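Lodholm Reading Room - rare books and manuscripts
Condition and handling check, April round
Checked by Ngaio Waaka, with Tipene Kereama on the upper gallery

Shelving, bays A to F - PASS
All steady. Tipene gave every upright a good push and was rather pleased with them.

Volumes on open shelves (1,049) - PASS WITH COMMENTS
Lovely to see the law folios looking so well after their move. Two vellum bindings are bowing at the fore-edge, the Thaler sermons and the smaller herbal, so please leave them lying flat with a light board on top until Flynn Ruawai has had a look.

Book cradles and foam wedges - PASS
Plenty to go round, though the grey wedges are getting crumbly and I would dearly like them gone before the summer readers arrive.

Snake weights - ATTENTION
Two have split seams. I've put them in my drawer - please don't rescue them!

Humidity logger, strongroom - PASS
Steady all month. Fitzgerald Alcantara has changed the battery, bless him.

Small supplies - PASS WITH COMMENTS
Tissue, cotton tape and pencils all topped up. Do label the new folders in pencil only, however tempting the pens are.
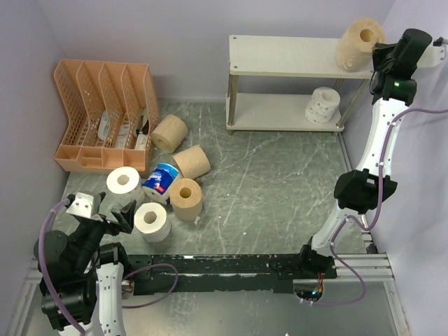
Desk organizer and paper rolls.

Fire door, east stair - ATTENTION
Still sticks at the bottom and needs a shoulder. Reported again at 9:40 am.

Ladders - PASS
Both feet sound, treads clean.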